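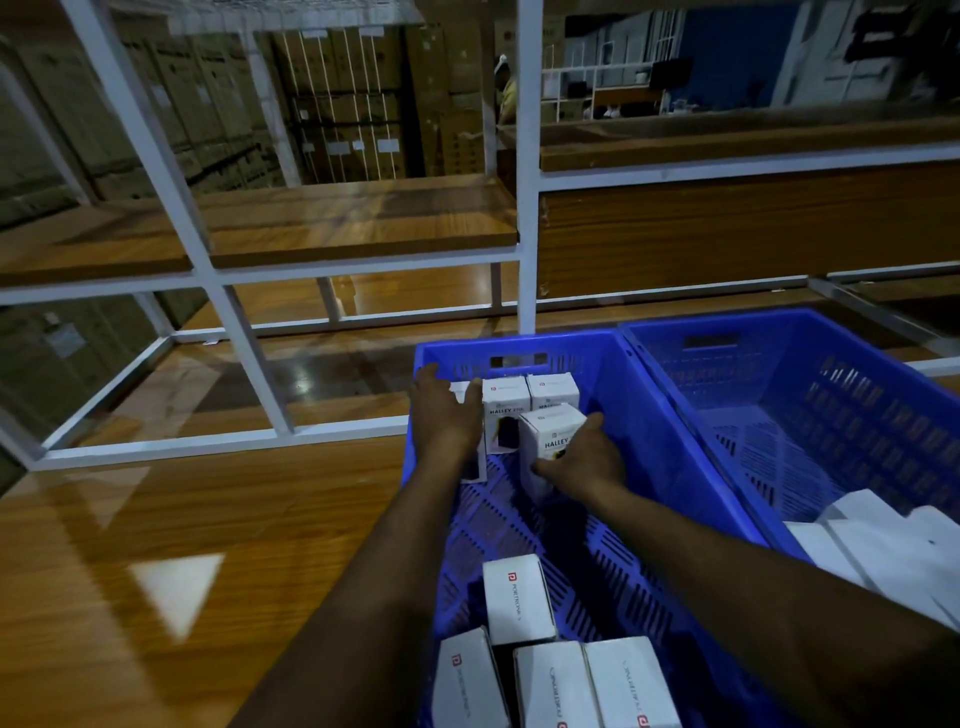
Flying with batteries, a thread. I fly out of Jarkenska every July to see my mother and I have had a power bank taken off me at the gate, so I read up. Start with the number on the label. Most banks give milliamp hours and the airlines care about watt hours. Multiply the mAh by 3.7 and divide by 1,000. A box that says 20K, like the HALLEY one here, would come to 74 if the 20K means 20,000 mAh. The usual limit without asking the airline is 100.

Anything between 100 and 160 you have to clear with the airline first. Over 160, leave it home. Mine was legal. The print had rubbed off and the agent couldn't read it, so it went in the bin. Put clear tape over the print while it's still sharp.

Cabin bag only. If they take your carry-on at the gate and put it in the hold, get the bank out before you hand the bag over. I keep mine in the outside pocket for that.

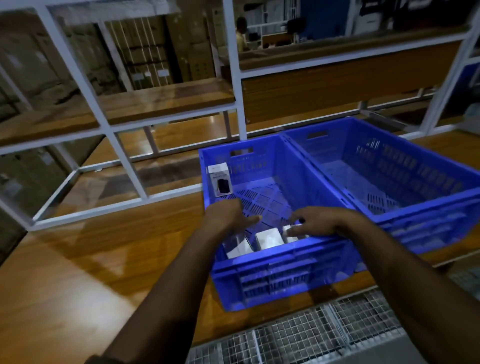 Travel / Packing

Cover the ports or put each bank in its own pouch. Keys and coins in the same pocket are a bad idea. I use a Sani pouch, the small one. A sandwich bag does the same job.

If one is swollen, don't pack it and don't charge it. Don't put it in the kitchen trash either. Fovville takes them at the drop-off on the county road, mornings only. Call first, they changed the hours on me once.

A few people asked how much capacity they need. Less than you think. I have a 2,000 mAh stick from years ago and it won't fill a phone. Something mid-size gets me through a layover of up to 40 hours if I stay off video.

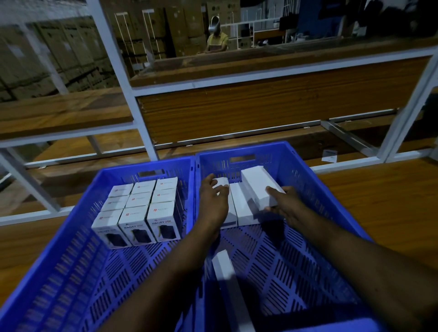
Last one is about storage between trips. Don't leave a bank full for months and don't leave it flat. Half charge, cool closet, top it up now and then. I stand mine on end in a shoebox with the labels facing out. Same idea as the little white boxes standing upright in that blue crate, just fewer of them. They don't slide under each other and I can find the one I want.

Rules differ by country and some airlines now want the bank where you can see it during the flight. Check the page for your own flight the night before.

Somebody asked about the Imby cable. Yes, still using it. Binta Babalola, signing off to go pack.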